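Aligning two gripper streams before training

Grerkitz records each hand-held gripper on its own clock, so two-hand episodes need to be aligned before they go into a policy. The steps assume Fundport is installed and both recordings are in one folder.

1. Run the Sharifi sync tool on the folder. It resamples both streams to 20 Hz and writes one offset per episode.

2. Open the offset log. Discard any episode where marker tracking falls below 97 percent of frames — interpolated poses over longer gaps drift.

3. Express both trajectories in the left gripper's start pose. Do not use the map origin.

4. Cut each episode at the first release, keeping 1000 ms on either side.

5. Play back a few shelf-placing episodes. The second gripper's markers should be readable in the first gripper's view during the approach.
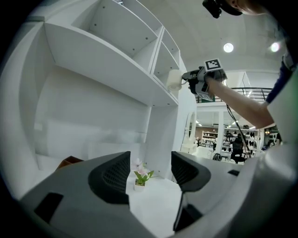 Figure 1. Placing a white cylinder in an upper shelf compartment, seen from the other gripper.

6. Export, then train with the default config.

Maintained by Zubaida Khokhar. Last revised in February.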